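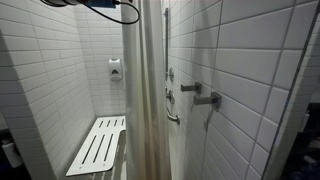
Posted in: Residents' Meetings | 2 min read

Amovberg House residents - minutes, February

Started 7.10pm. Bienvenido Barredo in the chair.

1. Heating charges

The managing agent, Borkden, wants 639 a flat for the year, up from 401. Their letter blames "market conditions" and stops there. Several of us asked which market. Bienvenido has requested the bills twice and received a brochure. Agreed to pay at the old rate until the bills turn up. Flat 28 voted against, fearing late fees.

2. Washrooms

Ground-floor shower: tiled walls, a dispenser on the wall. Borkden calls this "fully refreshed". The meeting was not convinced that it explains a line of 368 on the service charge. Breakdown to be asked for in writing. 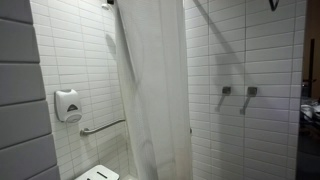 3. Bike store

Flullelmont have quoted for a new lock, their third quote and the third different price. Mrs Lại doubted they had visited at all. Deferred - again.

4. Any other business

Bin day may be changing. We were told this last year too.

Closed 8.25pm.

3 comments | 5 shares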